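Eluvis to Open Repair Training Center for Doors and Locks in September

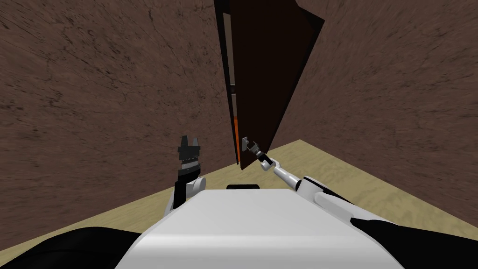 Ayantu Gashaw

142 shares
8 comments

Eluvis, the property maintenance company, will open a training center in September for people who want to learn the repair of doors, hinges, closers and locks in apartment buildings. The center will be on the ground floor of the former Plurkley warehouse, next to the company's main parts store.

The first course has room for 216 trainees over the year, taught in small groups. Places are open to current building staff, to people changing careers and to anyone over 18 who has finished high school or the equivalent. No earlier trade experience is needed.

Eluvis looks after 3,000 apartments for housing associations and private owners. In the last budget year its crews closed 2,171 work orders that had to do with doors. They included apartment entry doors that would not latch, stairwell doors that shut too hard, bathroom doors that dragged on new flooring and closet doors that had come off their tracks. Plumbing was the only category with more calls.

"Door work gets treated as something anybody can do with a screwdriver," said Bontu Habte, head of maintenance at Eluvis. "Then we get called back to the same apartment three times for the same hinge. We wanted a course that teaches people to find the cause on the first visit."

The full course lasts 8 weeks. Trainees begin with measuring and basic hand tools, and then move to hinges and frames. They learn to tell whether a sticking door is caused by a loose top hinge, a swollen edge, a frame that has moved or a floor that has been raised. Planing an edge is taught late in the course, after shimming and hinge adjustment, and trainees are expected to try those first.

The second half covers latches, strike plates, cylinder locks, door closers and weatherstripping. One week is set aside for fire-rated doors. Trainees will learn how to read the label on a rated door, which repairs they may carry out themselves and which must be passed to a certified inspector. Cutting down the bottom of a rated door to clear a carpet, for instance, is not allowed in any Eluvis building, and the course will spend a morning on what to do in that case.

Nahom Bogale, who will lead the teaching, has worked as a carpenter and a locksmith and has spent the past four years training new hires on the job. He wrote the course workbook with two of the company's crew leaders.

"Most of what is in the book comes from old work orders," Bogale said. "We went back through them and looked at what was written down the first time, and what the problem was in the end. Very often the first note just says 'door sticks.' That doesn't help the next person."

For that reason, trainees will be graded in part on their written notes. Each repair done in the workshop has to be logged with the door's location, the fault found, the parts used and the time taken. The log uses the same form that crews fill out in the field.

The workshop has full-size practice doors set in framed openings, with both inward and outward swings. Some are hung badly on purpose. Several of the frames can be shifted out of square with wedges, so that the same door can be set up with a different fault for each group.

Tuition is free for employees of the housing associations that have a service contract with Eluvis. Other trainees pay a fee that covers the workbook and materials, and it can be paid in monthly parts. Tools are lent for the length of the course. Trainees should bring their own work boots and safety glasses.

Hardware for the first year is being supplied by Eria, which makes hinges and closers for residential buildings. Under the agreement, Eria will also send a technician to the center twice during each course to teach closer adjustment. Trainees will work on parts from other makers as well.

"People who work in older buildings rarely get to pick their hardware," said Desta Chala, training manager at Eria. "They need to know what to do with whatever is already on the door, including models that have not been sold for a long time."

Evening sessions for residents will be held once a month, beginning a few weeks after the center opens. They will cover small jobs such as tightening hinge screws, replacing a worn door sweep and freeing a stiff latch. The sessions start at 6:30 p.m. and are free, but seats must be reserved. Tenants are reminded to check with their landlord before replacing any lock or changing the entry door of an apartment.

Gemechu Tekleab, who manages two of the buildings served by Eluvis, took part in a trial version of the course in the spring along with his evening superintendent.

"We had one stairwell door that people had been propping open with a brick for as long as I have worked there," Tekleab said. "The closer was set too strong and older residents couldn't manage it. I had put in two requests for a new door. It needed a quarter turn on a valve."

The trial also led to some changes. The section on sliding doors was made longer at the request of the group, and a written test at the halfway point was dropped in favor of a practical one — trainees now hang a door on their own from a bare opening, with a time limit of three hours.

People who complete the course receive a certificate from Eluvis. It is not a license, and it does not replace any state or city requirement for locksmiths or fire door inspectors. The company expects to offer jobs to some graduates but has not set a number.

Lunch will be available on site from Bạch, the café that shares the building's courtyard entrance. The center is accessible by wheelchair from the courtyard side. Parking is limited, and trainees are asked to use the bus where possible.

Applications are open now and can be picked up at the Eluvis parts store counter or requested by phone from the training office between 9 a.m. and 4 p.m. Applicants will be asked to come in for a short talk and a tour of the workshop before a place is confirmed. Building managers who want to enroll more than three employees should contact the training office first so that the group can be split across start dates.

About Eluvis

Eluvis provides maintenance and repair services for apartment buildings, including carpentry, plumbing, painting and lock work. It operates its own parts store, which is open to the public.

Media contact: Ayantu Gashaw, Eluvis press office

142 shares
8 comments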